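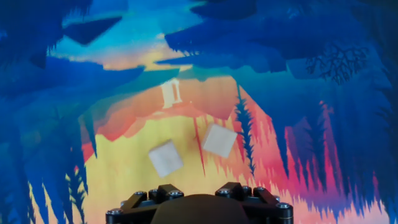

Blair Ogilvie

Our community choir in Goltville is recording a cover for video: no conductor in shot, singers in a loose ring, one guitar. The song is mostly quiet, with a single loud chorus near the end. On the test takes the altos sit well behind the sopranos, and the guitar is on everything. I have 2 condenser mics (cardioid only) and a 4-input interface. The hall is a plain rectangle with a hard floor and a flat ceiling. Where should the mics go, and should the guitar get its own channel? We have one evening in June for this, so I would like to settle the layout before anyone arrives.

I should add that the singers learn the parts on the night from a printed lyric sheet. Most of them don't read music. Splitting them into separate takes is possible, but the last time we tried it the pitch had drifted by the second pass and the two takes could not be combined.

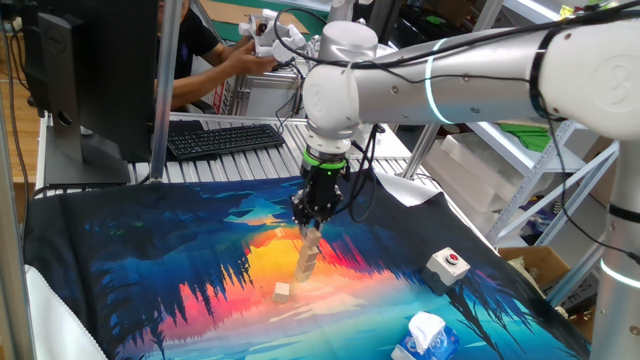

The guitar is a steel-string acoustic with a pickup. I can take a direct signal from it, but I don't like the sound much. There is no budget for more mics. Headphones for everyone are also out.

Trollidum

Open the ring into a horseshoe and put both mics at the mouth of it, as a near-coincident pair, capsules 17 cm apart and angled 110 degrees. Height should be a little above the heads of the back row, tilted down. Start at a distance equal to half the width of the horseshoe and move in if the room is too loud. Cardioids in the middle of a full ring will always have somebody behind them, which may be what happened to your altos.

Put altos and basses in the center of the curve and sopranos at the ends. Seat the guitarist outside the horseshoe, behind the mics, with the guitar facing the singers. The mics reject most of it there. Record the pickup on input 3 and keep it low in the mix. A cut of a few dB near 3000 Hz takes some of the hardness off a pickup. Delay that channel to line up with the pair before you judge the tone, or you will be fixing a timing problem with EQ.

Set gain on the loud chorus - have them sing it at full volume, leave 10 dB, then don't touch it again.

drummond_tenor

get them to sing quieter and buy a rug

Lellunell

Agree with the horseshoe. I would go wider on the spacing if the ceiling is low, but try the first layout before changing it. On pitch drift: give the starting note from the guitar before every take, and play it again at the end so you can hear how far they went. If it is under a quarter tone, leave it. Do 5 full takes at most. Voices get tired and the later ones tend to be flat. Edit between whole verses only, at a breath, with the same mic position throughout. If somebody moves a stand, mark that take as unusable for edits.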